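Quilted jacket

A quilted jacket is a short coat made of two layers of fabric with a soft filling held between them by lines of stitching. The filling traps air, and the trapped air slows the loss of body heat. Jackets of this kind are worn as everyday winter clothing, as a middle layer under a rain shell, and as work clothing in cold stores and outdoor trades. 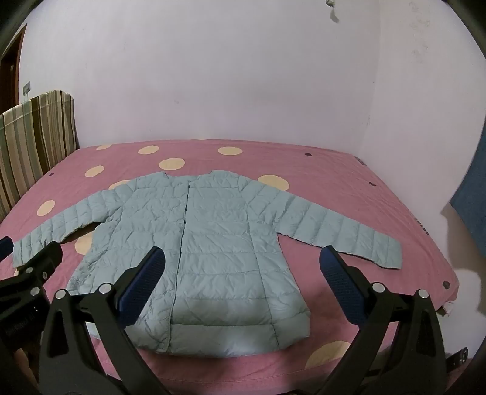
Names

The terms used for these garments overlap. "Quilted jacket" is the broadest and covers any jacket with a stitched filling. "Puffer jacket" usually means one with enough filling to make the fabric swell between the seams. "Down jacket" refers to the filling and should only be used when that filling is down, although shoppers and sellers often apply it to jackets filled with polyester. In British usage "padded jacket" is common for all of these.

Construction

The outer fabric, or shell, is most often nylon or polyester in a tight weave. A tight weave blocks wind and keeps the filling from working its way out through the cloth. Cotton shells are found on older and more formal styles. The lining is usually a lighter version of the shell fabric.

Stitching divides the jacket into compartments that stop the filling from sliding to the bottom. Horizontal channels are the most common layout. Diamond quilting is used on thinner jackets, many of them with a flat layer of wadding and a corduroy collar. Wide channels hold more filling and are warmer for their weight. Narrow channels keep the filling more evenly spread but add seams, and each seam is a line where the two fabrics meet and heat escapes more easily.

Heavier jackets made for mountain use may have box walls, in which strips of fabric are sewn between shell and lining so that the layers do not touch. This takes more labor and raises the price. Some newer jackets have bonded or woven channels with no needle holes.

Fronts close with a zipper, snaps, or buttons. Collarless models are made to fit under another coat without bunching at the neck. Hems may be bound, elasticated, or finished with a drawcord.

Filling

Down comes from the soft under-plumage of ducks and geese. It is light, packs small, and recovers its shape well after being compressed. It loses much of its warmth when wet and dries slowly. Its quality is commonly stated as fill power, a measure of the volume taken up by a set weight of down. A higher number means more loft for the same weight, but says nothing about how much down a particular jacket contains.

Polyester filling is cheaper, keeps more of its warmth when damp, and can be washed with less care. It is heavier than good down for the same warmth and flattens sooner with repeated packing. It is sold as continuous sheets or as loose clusters that imitate down.

Wool and kapok are used by smaller makers. Potgieter, a workshop label, sells a jacket with a 100 percent wool filling, and Duvoner offered a kapok model in a run of 3000 pieces in 2022.

Sizing and fit

A quilted jacket should be loose enough that the filling is not pressed flat at the shoulders and elbows. Tight fit reduces loft and therefore warmth. Jackets meant as a middle layer are cut closer than those meant to be worn on the outside, and the two types should not be compared by labeled size alone. Chest width is normally measured with the closed jacket laid flat, from one underarm seam to the other.

Care

Most quilted jackets can be machine washed in cool water on a gentle cycle, but the care label takes priority. Zippers should be closed before washing. Down needs a mild detergent and a thorough rinse, as residue makes the clusters stick together. Fabric softener is not recommended for either type of filling.

Down jackets are tumble dried on low heat, often with 2 clean tennis balls in the drum to break up clumps. Drying may take several cycles. A jacket that still has lumps in its channels is probably damp inside and can develop a smell if put away. Polyester jackets dry faster and can be hung on a line.

For storage over the summer, a jacket should be clean, fully dry, and kept uncompressed. Stuff sacks are suitable for travel only.

Repair

Small tears in the shell can be closed with adhesive nylon patches. The corners of the patch are rounded so they do not lift. Feathers that poke through the fabric are best pulled back in from the lining side, as pulling them outward enlarges the hole.

See also

Duffle coat
Gilet
Parka
Quilting
Wadding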